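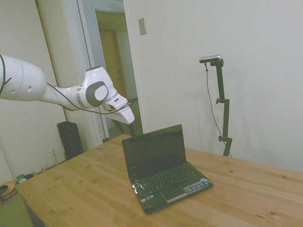
One customer in Drerncombe wrote to us in April that she had three old laptops in a closet and did not dare to throw away any of them, and she asked why it must be so difficult to give a computer to the next person. Her letter was read aloud in our workshop the same morning, and it is the starting point for the service we are presenting now.

Sarby, the repair and resale company from Brikivton, is opening its laptop return program, Shiferaw, to all private households in the region. Until now the program was available only to schools and small offices, which handed in 800 computers during the trial period. From the beginning of May, everybody can bring a used laptop to one of our 7 collection points – with or without the charger, and also when it does not start anymore.

Each laptop receives a receipt with its own number. The owner's data is erased before any other work is done, and a written confirmation is sent by email. After this we check the battery, the hinges, the keyboard and the screen. Laptops which pass are sold in our Brikivton store with a one-year guarantee. The others are taken apart for spare parts, and in the trial period we saved 1770 usable parts in this way. 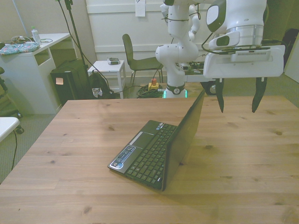
Cosmetic condition does not decide if a laptop is accepted. Scratches and worn keys are normal for a computer that was used every day, and we do not reduce the payment for them. Stickers are also no problem: a black laptop with a whole cluster of them near the front corner of the palm rest is as welcome as a clean one, and the owner does not need to scrape them off at home. Please remove only memory cards and USB sticks.

The payment depends on model and age and is made within two weeks. Households that prefer to give the amount away can choose this on the form – in the trial, 106 participants did so, and the money was used for chargers and bags for students in Drerncombe.

Forms are available at all collection points and in the Brikivton store. Press questions are answered by the Sarby office in Brikivton in the morning hours.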